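Cardboard box

From the Tratell Household Encyclopedia, the free reference for everyday things

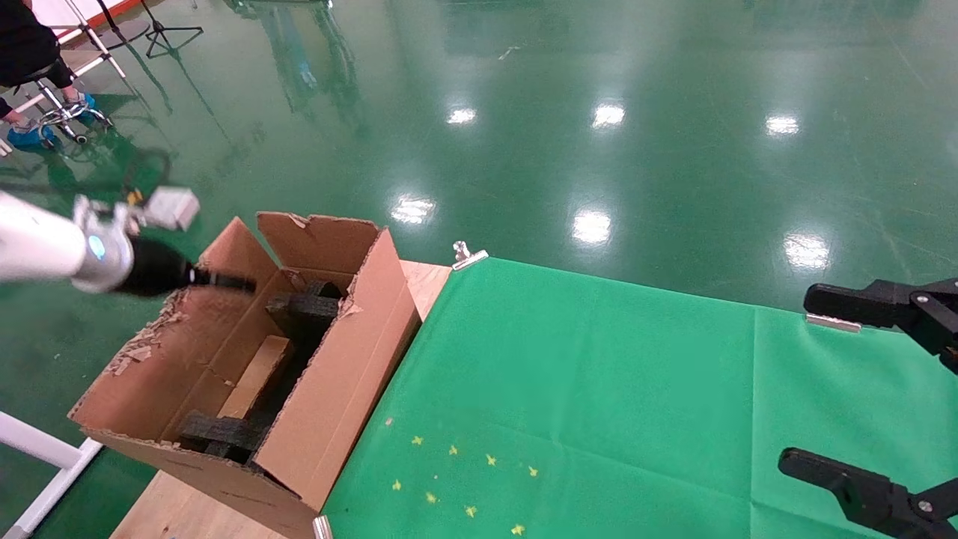 A cardboard box is a container made from stiff, paper-based board, folded into shape and closed with flaps, and it must be among the most familiar objects in any home, shop or workroom. The name is used loosely. Strictly speaking, most of what people call cardboard is corrugated board, in which a wavy inner sheet is glued between two flat ones, and the waves (known in the trade as flutes) give the whole thing its stiffness. The layers are hard to make out on a clean edge but show up plainly on a ragged one, as along the rim of the open brown box on the wooden table, where the board has torn into loose strips. Two black foam blocks lie inside it, and foam of one sort or another has long been a common companion to the box.

Construction

The ordinary box begins as a flat sheet, called a blank, which is cut, creased and glued along one side seam. It is sent out flat and opened up by whoever is going to fill it. The commonest pattern has four flaps at the top and four at the bottom, the longer pair meeting in the middle so that a single run of tape will close them. The flutes normally run up and down the walls, because board is a good deal stronger when pressed along the flutes than across them, and this is why a sound box will bear the weight of several others while one laid on its side may sag rather sadly.

Corners do most of the work. Roland Staniforth, in his fond and rambling book The Packer's Bench, advises readers to press a thumb into each corner before using a box a second time, and to put it aside for lighter things if any of them gives way.

Inner packing

What goes inside matters nearly as much as the box itself. Foam blocks, crumpled paper, moulded pulp and folded strips of board are all used to keep the contents from shifting about. Blocks are usually placed at the ends or corners, where knocks tend to arrive, and flat strips may be laid along the floor or stood upright as dividers. Small loose goods — beads, buttons, paper stars and the like — are better bagged first, as they have a great talent for slipping under the bottom flaps.

Wear and repair

Boxes wear out first at the flaps, which are bent back and forth along the same crease until the outer paper splits. Tape pulled off in a hurry will take the top layer with it and leave a rough, furry patch to which new tape hardly sticks. Damp is the other great enemy, and a box kept on a stone floor will soften from below. A torn rim can be trimmed straight with a sharp knife, or bound with gummed paper folded over the edge, a method taught for many years at the Gandwood craft rooms by Sigrún Mikkelsen.

Second lives

Few boxes are used only once. They hold winter jumpers, seed packets, school papers and sleeping cats, and children will make a shop or a ship of any that is big enough. The Antwi collection of household packaging, begun by Theophilus Nyarko in a spare bedroom, holds over 200 boxes, 22 of them still with their original packing inside.

See also: Binder clip; Packing foam; Parcel tape; String

Page last edited 5 May 2021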